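Pliddale Suture Practice Guide
Section 4. Working with the Curved Needle and Black Braid

Use this section together with Section 3 (Tissue Block Preparation). It covers loading the needle, placing a running line, managing the free thread, and closing out a practice session. Steps are written for right-handed trainees. Left-handed trainees should follow the mirrored steps in Section 9.

4.1 Before you start

1. Check that the tissue has been signed out on the bench log. Write the block number in the first column. Block numbers in the current batch run from 144 to 417.
2. Set the light to full and wait for the view to settle.
3. Focus on the ridge between the pale tissue and the red tissue. Do not focus on the needle. The needle moves and the ridge does not.
4. Open one suture packet. Check the needle point against the card. Discard a needle with a bent or blunted point in the sharps container.
5. Tell the bench lead that a needle is in the field. The lead records it as OPEN.

Note: Only one needle may be open at a bench at any time. If a second packet is needed, the first needle must be logged CLOSED before the new packet is opened.

4.2 Loading the needle

1. Take hold of the thread a short way behind the needle and let the needle hang.
2. Lower the needle until it rests on the pale tissue. Let it find its own position.
3. Grasp the curve two-thirds of the way back from the point. Do not grasp the point or the swage.
4. Rotate the jaw until the needle stands square to it. A small change in the angle of the wrist is enough.
5. Close the jaw fully before lifting.

Caution: Do not drag a loose needle across the red tissue. The point will catch in the small vessels and tear the surface. Lift it clear, move it, and set it down again.

4.3 Placing the stitch

1. Enter at a right angle to the surface.
2. Follow the curve of the needle with the wrist. Pushing straight forward widens the hole.
3. Wait until the point shows before letting go of the back of the needle.
4. Take the needle by its body on the exit side and pull it through along the same curve.
5. Draw the thread slowly until the tail is the length given on the exercise card. Turkano cards show the tail length in the lower corner. Older cards have it on the back.

If the tissue puckers, the thread is too tight. Ease it back before going on. If the stitch gapes, take up the slack from the last bite only.

4.4 Managing loose thread

Loose thread causes most of the trouble in this exercise. It is dark, it is thin, and at the edges of the view it is easily lost against the shadow.

1. After each bite, find both ends of the strand you are working with.
2. Trace it with your eyes from the needle back to the tissue before you pull on anything.
3. Lay slack thread to one side, clear of the next entry point.
4. When more than one strand is in view, move the unused one with a closed jaw. Do not grasp it with the serrated face unless you intend to discard it.

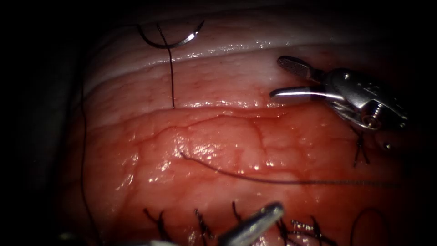

5. Cut any strand that has been crushed or frayed and start again with a fresh packet. Log the change.

Note: The surface is glossy and throws back small points of light. These can be mistaken for a needle tip. Confirm by moving the needle slightly and watching which bright point moves with it.

4.5 Ending the session

1. Park the needle on the pale tissue, in plain view.
2. Cut the thread close to the swage.
3. Remove the needle and place it in the sharps container. The bench lead must see it go in.
4. Collect all cut thread, including pieces at the far edges of the field.
5. Have the lead mark the needle CLOSED and initial the log.

Caution: If a needle cannot be found, stop work. Leave the light on, keep the tissue where it is, and call Lilian Rashidi in the skills room at extension 514. Do not rinse the tray.

Replacement exercise cards are kept in drawer 21. Corrections to this section go to Pendo Nzioka and are included in the October revision.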